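An evening at the Zetudmont open lab

I got home past midnight and I'm still buzzing, so forgive me if this rambles a bit. The Zetudmont lab in Fatthorpe opened its doors for the evening on 2024-05-11, and I'd signed up the minute the list went live. I wanted an answer to one question: can these things do chores yet?

Getting in

Parking is behind the Verbeke building (follow the bike racks, the sign is tiny). They took us up in groups of 15, which meant a wait in the hallway, but there was coffee and a wall of old circuit boards to look at. Our guide was Riet Wuyts. She has worked on arms for years and talks fast, and she was happy to be interrupted, which was lucky with our group!

The two-arm table

We spent the longest time here and I could have stayed all night. I had pictured a robot picking up a box and putting it in another box. What they care about at this table is using both hands on one thing, the way you do when you open a packet or pass a spoon from your left hand to your right without thinking. Riet said passing is much harder than grabbing. Both grippers have to agree on where the object is, and if one lets go too early, you're crawling under the table looking for it. Small objects are the worst.

The table has a mix of lab stuff and things you'd find at home, a flask and a syringe along with a box of tissues and a tumbler. I asked which were tougher, and Riet voted for tissues without a second's pause. 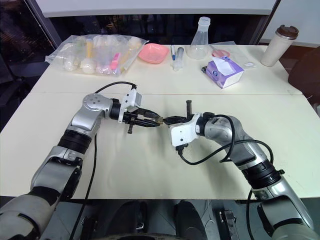
Folding and wiping

Next door was Dorka, an older single-arm machine that wipes counters and folds dish towels. Upendo Khaemba runs it and let us throw down our own towels. Mine took four minutes. My kid does it in ten seconds, badly, and Dorka's corners were better than his. Wiping went great until someone left a set of keys on the counter, and then the keys got wiped too, right onto the floor.

Upendo told us they repeat a single chore up to 1,000 times before they trust it in front of visitors. I loved hearing that. It made the slow, careful moves look a lot more impressive.

So, can they?

Some of them, on a good table, with a patient person nearby. I wouldn't hand over my kitchen. I'd hand over the towels tomorrow, though, and two years ago I would have laughed at that.

There's another open evening in June. Bring your own towel, and eat first, the vending machine only takes coins.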